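Skusville Repair and Reuse Library
Progress report to the Sondora Fund, second grant period
Prepared by Ilse Sauerland
August 30, 2023

3 comments | 17 shares

Summary

The library has been open to members for the whole of this grant period. Borrowing is up, the repair evenings are full most months, and the Skulunness branch opened later than planned. We are inside the budget on everything except rent and storage. The paragraphs below follow the headings in the grant agreement.

1. Membership and lending

We had 511 paid members when this report was written. The target in the agreement was lower and we passed it before the summer. Most new members came in to borrow one thing, usually a carpet cleaner or a tall ladder, and then stayed on. Household memberships sell better than single ones. We did not expect that when we set the prices, and we will look at the gap between the two before the next renewal round.

Garden tools were out almost without a break from spring on. Kitchen items move slowly outside the holidays. The pasta machines and the large stock pots have hardly been touched, and we plan to move them to the back shelves and use the front ones for drills and sanders. Late returns are still a problem with the pressure washers. We now take a deposit on those and it has helped.

The paper tags on the power tools did not last. They have been replaced with engraved ones, and every tool now has its own card listing the parts that should come back with it. Checking a sander back in takes a little longer at the desk, but we are no longer finding missing dust bags weeks later.

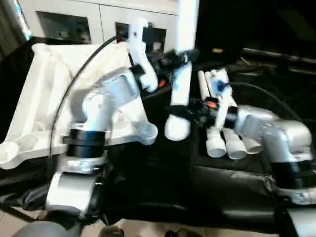 2. Repair evenings

We ran 17 repair evenings at the main site. Lamps, toasters and zippers are still the usual jobs. Sewing is the busiest bench and we turned people away from it in February, when everyone seemed to bring in a winter coat at once. A second machine was bought with the equipment money and the line has been shorter.

We still can't take microwaves or anything with a sealed gas circuit. People are told this on the booking page but many don't read it, so the notice has been moved to the top and put in the reminder email as well.

The booking system changed in this period. We used a shared spreadsheet before and it was easy to book the same slot twice. The new one is called Szabo and is run for us by the same firm that hosts our website. Members can choose a bench, write down what is wrong with the item, and cancel without calling. The cost is in the budget table sent separately. Two complaints came in about it, both from people who would prefer to book by phone, and we kept the phone line open during desk hours for them.

3. The Skulunness branch

The branch was due to open at the start of the grant period and opened three months late. The delay was the electrical inspection. The first inspection found that the outlets along the back wall were not on their own circuit, and the landlord had to bring in an electrician and then wait for a second visit. We did not pay for the work, but we did pay rent on a space we could not use for lending.

It is now open two afternoons a week. The stock is small and mostly hand tools. Members can return items at either site, and a van run between the two takes place every other week. Returns left at the wrong site sometimes miss the run, and the catalog then shows them as out when they are on our own shelf. We are changing the check-in step so that the location updates at the desk.

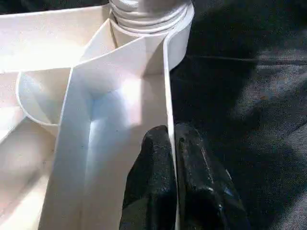 Parking has been the main comment from members there. The street in front has a short time limit, and loading a tile saw takes up a good part of it. We have written to the town to ask for a loading space and have not had an answer yet.

4. Staff and training

We have six people on paid hours, all part time. All of them have done the electrical safety course, and four are cleared to test members' repairs before they leave the building. The other two are booked on the next course. One staff member moved away in the spring and the post was filled from our own bench helpers.

5. Money

Spending on equipment, insurance and the booking system is on or under plan. Rent and storage are over for the reason given in section 3. We ask the Fund to let us move the unspent part of the printing line to cover this. No extra money is being requested.

6. Next period

A third afternoon at Skulunness, if the hours can be staffed. A full stock check at both sites. New prices for single members. We would also like to try a winter coat evening ahead of the cold weather, with only the sewing benches open.

Receipts and the budget table have been sent to the grants office under separate cover.

Contact us | Skusville Repair and Reuse Library | Back to top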